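January 13, 2026
By Anathi Naidoo and Dumisani Pillay

3. What people keep in the cupboard

I should admit up front that I (Anathi) came to this study as a person who owns far too many bowls. When Dumisani and I started asking households in Susmont about their everyday dishes, we expected to hear about weddings and grandmothers. We did hear about those! But mostly we heard about color. People talked about "the orange one" or "the blue one" long before they mentioned a maker, a shape or a price, and that sent us off in a direction we hadn't planned on. Figure 1 has colored tableware of the everyday kind, on a light wooden tabletop.
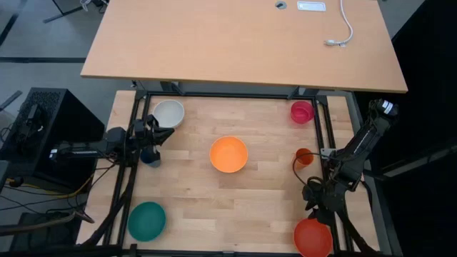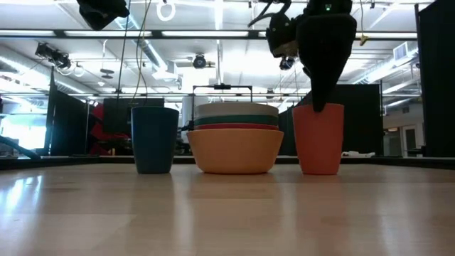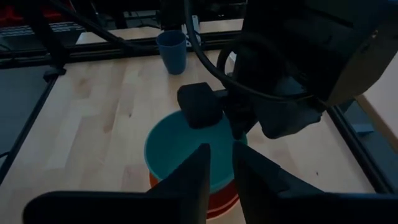 Figure 1. Bowls in all three views, with cups beside a stack of bowls in the second. The third has a teal bowl stacked with an orange-red one.

3.1 Color as a household address

We ended up with 233 usable interviews, all done in people's kitchens, usually with a kettle going. I'd ask the person to tell me who used which bowl, and off they'd go. In plenty of homes each family member had a color, and had kept it for years. One woman told me her son still gets the green bowl when he visits, and he's a grandfather now. She laughed when she said it, but she also got up and put it back on the right shelf.

Dumisani was skeptical of all this at first (he grew up with plain white plates and thinks they're perfectly fine). His worry was that we were leading people on by asking who used what. So for the later interviews we dropped that question and simply asked how the table got set. The colors came up anyway, a little less often, and usually when the talk turned to children.

3.2 The older sets

The oldest pieces we heard about came from Skedanov, a small local shop that opened in 1968 and sold bowls singly as well as in sets. That matters more than it sounds like it should. If you could replace one bowl, you could keep the family colors going after a breakage, and people did. Nobuhle Mofokeng, who read an early draft for us, pointed out that buyers in nearby Drorach had only boxed sets to choose from, so a lost color stayed lost. We had missed that completely, and I went back through my notes that same evening.

Stacking came up a lot too. Families with small cupboards nested everything, and the bowl on top got used most, whoever it belonged to. A few people told us they turned the stack over now and then to be fair about it. I tried this at home in November and gave up within a week.

Our Drorach sample is small, and we'd want about 300 households there before saying anything firm about the two towns side by side. Anel Ntuli has started on those interviews, using the later wording of the table question.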